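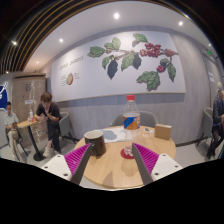

Unit 4: Power supplies and cooling in desktop machines

Handout for the Hirkholm evening course. Tutor: Inna Hrytsenko. Read before the bench session.

4.1 Rating

The figure on the label is the total output in watts. Most of the load in a modern desktop falls on the 12 volt rail, so read the rail table as well as the headline number. A unit sold as 700 W may deliver less than that on the 12 volt rail alone.

Add the maximum draw of the processor and graphics card, then allow for drives, fans and board. In this course we plan for a steady load of no more than 65 per cent of the rating. Older notes by Blair Cowie use a different margin; ignore them.

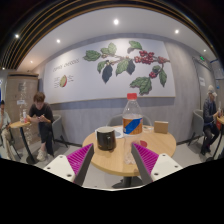

Short peaks are a separate matter. A graphics card can exceed its stated draw for a few milliseconds, and a supply with a slow or over-sensitive protection circuit may shut down although the average load is well within limits.

4.2 Airflow

Intake at the front and bottom, exhaust at the rear and top. Slightly more intake than exhaust keeps dust out of unfiltered gaps. Fans of equal size do not move equal air - blade shape, speed and the resistance of the grille all matter.

Three-pin fans are controlled by voltage, four-pin fans by a PWM signal. Lighting leads are separate. Do not connect a 5 volt addressable strip to a 12 volt header; the strip will be destroyed.

4.3 Exercise

Work out the rating needed for the Prullton build on sheet 18. Show each component on its own line. Hand in to Shafiq Gazi.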